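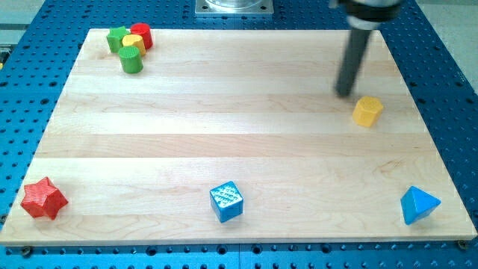

Colored blocks on the maple board, item 2.

Home Meetings Minutes Parts list Contact
Search minutes Enter keyword Go

Drarora block set – working group minutes
Thu 11 May

Present: Tadhg Buckley (chair), Liam Buckley (notes), two from Umitov on the phone, line bad. Apologies from Huttunen.

1. Last minutes
Ok as sent. One fix – the February order was for 500 blanks, not boards. Liam to correct.

2. Blocks and board
Looked at the stars first. Red star and green star both liked, chunky enough to pick up. Umitov asked if the points could be blunter. Tadhg against, says a star with round points reads as a flower. Left as is for now.

Yellow hexagon: no complaints. Stands well on its flat face. Keep.

Cylinders – long talk. We have red, yellow and green. Umitov want one color only, cheaper to run. Liam wants all three, sorting by color is half the point of the set and the leaflet already says so. Agreed all three stay unless the quote comes back silly.

Surface finish. Ribbing on the green cylinder came up again. Tadhg likes it, better grip. Umitov say they can smooth it but adds a step. Question is do we want every block the same or not. No decison. Umitov to send one smooth and one ribbed, same green.

Maple board: Tadhg happy with the pale wood, colors stand out on it. Liam asked about oil vs. bare. Bare shows finger marks after a week on his desk. Dirko oil was tried on an offcut and went a bit orange. Try wax instead. Edges to be eased before anything goes to a customer.

Board size – Umitov asked for smaller to save on the box. Not agreed. Blocks need space to spread out, otherwise it's all one heap in a corner.

3. Box and leaflet
Huttunen's sample box didn't arrive. Carry over. Leaflet has 15 activities, Tadhg says too many, nobody reads past the first page. Liam to cut and recirculate. Spelling of "hexagonal" wrong on the back cover, please fix before print.

4. Trial sets
20 sets to go out first. Liam has a list of 40 people who asked, will have to pick. Prefer ones who returned the last form. Bags or no bags for the blocks? Cotton bag if Huttunen can do it in time, otherwise loose in the box with paper.

5. AOB
Shelf labels in the store room need redoing, cylinders and hexagons are in the wrong trays again. Tadhg will do it.

Actions
Umitov – smooth and ribbed green cylinders
Tadhg – wax test on maple offcut, shelf lables
Liam – leaflet cuts, Feb correction, trial list
Huttunen – box sample, bag price

Next meeting to be set by email once the box is in.

Back to top | Contact the Drarora working group | © Drarora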